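Flostton Oval Soap Dish
White and gray, single bar
Item 39-14

Home > Bath > Sink and Counter > Soap Dishes

A small oval dish for one bar of soap. It suits a bathroom sink, a laundry room shelf or the edge of a kitchen counter where a pump bottle would be in the way. The rim is shallow, so you can pick the bar up from either side without digging for it.

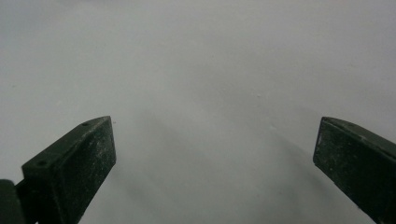
Sold singly or in a set of 3. Soap is not included. The dish is not meant to be screwed or glued to the wall. If you need a wall-mounted holder, look at the Kincaid range under Shower Storage.

What size soap fits
A regular bath bar laid lengthwise takes up most of the basin. Guest bars fit with room to spare. Extra-large bars and thick handmade blocks may sit up on the rim, so measure yours first or cut it in half.

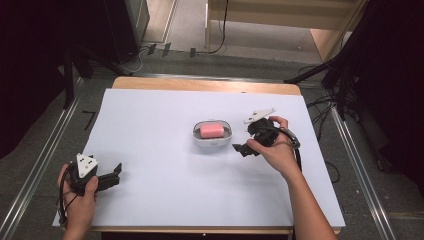
Care
Rinse under warm water once a week and wipe with a soft cloth. Dried soap comes off after a few minutes of soaking. Do not use scouring powder or steel wool. Pour out any standing water between uses and the bar will last longer.

Shipping and returns
Orders placed before 3 p.m. leave our Clorach warehouse the same day. Unused dishes can be returned within 31 days in the original box. Sets must come back complete.

Customer comments

"Fits behind the faucet on our small sink. I bought a second one for the laundry room." Keisha Calloway

"Good dish, a bit smaller than I had in mind. Check the size chart before you order." Gus Gallagher

Questions about this item go to Ingrid Whitlock at the order desk. The next restock of the three-piece set is due in December.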